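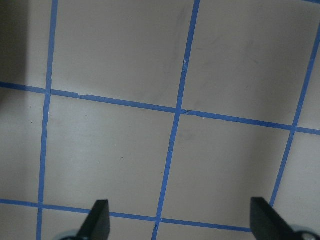
파란색 테이프로 칸을 나눠 본 모습

원단 재단할 때 바닥에 붙인 테이프 자국, 어떻게 지우시나요?

작성자: 퀼트하는민들레

안녕하세요, 늘 눈으로만 읽다가 처음으로 글을 올려 봅니다. 저는 작년 가을부터 집에서 조각이불을 만들고 있어요. 작업대가 따로 없다 보니 안 쓰는 식탁을 벽 쪽에 붙여 놓고, 그 위에 테이프로 칸을 나눈 다음 조각을 배열해 보면서 지내고 있답니다. 이번에 만드는 건 조각이 204장이나 들어가는 이불이라 배열만 한참을 바꾸고 또 바꿨어요. 그러다 보니 테이프를 처음 붙인 게 3월인데 여태 그대로 두었네요.

문제는 며칠 전에 한 줄을 떼어 보니 가장자리를 따라 끈적한 자국이 길게 남더라고요. 물티슈로 문질렀더니 오히려 먼지가 달라붙어서 거뭇해졌고요. 식탁 상판은 흰색에 가까운 연한 색이고 살짝 무광인데, 친정어머니가 쓰시던 거라 흠집을 내고 싶지 않아요. 아세톤을 쓰라는 분도 계시고 식용유를 바르라는 분도 계셔서 더 헷갈립니다. 그리고 혹시 다음번에는 테이프 말고 다른 방법으로 칸을 나누는 게 나을지도 궁금해요. 조각 하나가 시접 포함해서 12센티미터쯤 되는데, 줄이 조금만 틀어져도 마음이 영 불편해서요. 경험 있으신 분들 말씀 좀 부탁드려요. 글이 길어져서 죄송합니다!

작성자: Amancay Painemal

민들레 님, 반갑습니다. 저도 식탁에서 이불을 여러 채 만든 사람이라 남 일 같지가 않네요. 우선 아세톤은 절대 쓰지 마세요. 무광 상판은 한 번 닿기만 해도 그 자리만 번들거리거나 뿌옇게 변할 수 있는데, 그렇게 되면 되돌릴 길이 없어요. 제 첫 식탁이 딱 그렇게 망가졌답니다.

제가 쓰는 방법은 이래요. 아직 안 뗀 줄은 헤어드라이어를 약한 바람으로 해서 한 뼘씩 데운 다음, 테이프를 바닥에 거의 눕히듯이 천천히 당기세요. 위로 확 잡아채면 끈끈이가 상판에 더 많이 남더라고요. 이미 남은 자국에는 식용유를 화장솜에 조금 묻혀서 올려 두고, 차 한 잔 마시고 와서 부드러운 천으로 닦아 내시면 됩니다. 마지막에 40도 정도 되는 따뜻한 물에 주방세제를 한두 방울 풀어서 기름기를 닦아 주세요. 혹시 상판이 칠하지 않은 원목이면 기름이 스며들 수 있으니 꼭 안 보이는 뒷면 모서리에 먼저 해 보시고요.

칸 나누는 건 저는 이제 융 천을 써요. 넓은 융에 수성펜으로 선을 긋고 벽에 걸어 두면 조각이 착 붙어서 핀도 거의 필요 없고, 밥 먹을 때 식탁을 비우지 않아도 되니 식구들이 제일 좋아합니다. 선을 그을 때는 세로줄부터 다 긋지 마시고 가운데 십자를 먼저 잡은 다음 바깥으로 나가 보세요. 그러면 오차가 한쪽으로 몰리지 않아요. 이불 다 되면 사진도 꼭 올려 주세요, 궁금합니다.

작성자: 바늘귀큰거

저는 그냥 지우개로 밀어요. 하얀 거요. 팔은 좀 아픈데 잘 지워집니다.

작성자: 솔밭집

윗분 융 천 말씀에 한 표 드려요. 다만 수성펜 선은 다림질 열이 닿으면 안 지워지는 것도 있으니 펜 설명을 읽어 보시는 게 좋아요. 저는 융에 선 긋기도 귀찮아서 굵은 실로 듬성듬성 시침질해 놨는데 2년 넘게 잘 쓰고 있습니다. 그리고 계속 테이프를 쓰실 거면 작업 하나 끝날 때마다 떼었다가 새로 붙이세요. 햇빛 드는 창가에 있던 식탁이면 자국이 더 심하게 남더라고요.

작성자: 퀼트하는민들레

다들 정말 감사합니다. 뒷면 모서리에 식용유로 먼저 해 봤는데 얼룩 없이 닦여서 한시름 놓았어요. 나머지는 저녁 먹고 천천히 해 보려고요. 융은 동네 시장에 가서 알아볼게요.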